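Riltum Help Exchange
Home | Topics | Ask | Unanswered | Sign in

We use cookies to remember your settings. Accept | Manage

Brush loses its point after washing, what do I do wrong?
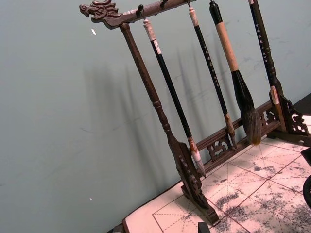

Brush rack with dragon head, on the practice mat

posted by inkandtea_40, 26th August

Hello. I practice calligraphy for 2 months with a mixed hair brush from Mirik. In the beginning it had a very nice point. Now, when it dries, the hairs open like a small broom. I wash it under the tap with warm water and hand soap, then I hang it on the rack. I have the feeling that some ink stays near the handle. Is the brush finished, or can I still save it?

cukow_paper

I had the same problem in February. Please stop with the soap, it takes the oil out of the hair. Use cool water and press softly from the handle down to the tip, until the water comes clear. For me this takes 4 minutes. After that, shape the point with your fingers and only then hang it, with the tip down. Your brush needs maybe a week to come back. If the ink is already hard inside, leave only the hair in a cup of water for one hour. The glue should stay dry.

Mirela Đorđević

Cheap brushes do this. Buy a better one.

slowstroke

I agree with the first reply. Also check your ink, because bottled ink for signs has shellac in it and water will not take this out.

Back to top | Contact | © Riltum Help Exchange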